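Kaken Bench
Sunday, February 24, 2019
17 shares | 3 comments

The work order at Eltilex gave the procedure in one line: open lever, lift processor, close lever, log. Amândio Quintela had written that line when he did the job by hand. Now the gripper did it, and his station was a stool, a screen and a stop button. 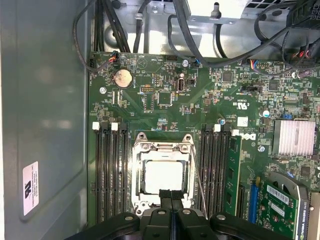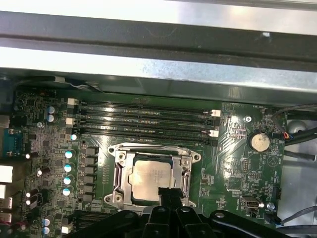 Gripper at the socket: empty on the Dell board, processor in place on the other.

His rate had been 700 boards a quarter. The gripper's target was 2000. The difference was entered on the planning sheet as "capacity," and the second stool was taken to storage in October.

He kept the exceptions log. Muden, who ran the line, wanted a code for each stop. Code 3 was bent pins. Code 17 was "operator judgment" – he used it when the fingers came down and he did not like the angle. The system accepted the code without comment and waited for him to press resume.

At the end of the shift Sjögren came over from planning with the printout.

"You have a lot of 17s," she said.

"Yes."

"Were any of them faults?"

"I stopped it before I could find out."

She wrote that down – the form had a field for it – and asked whether he could describe the angle. He held his right hand over the desk, finger and thumb together, and tilted it slightly. She looked at it for a while.

"Can you give me that in degrees?"

He tilted it back and tried again.

Related stories
Second Shift, No Lights
The Torque Table
Inventory of a Closed Line

We use cookies to remember your reading settings. Accept | Manage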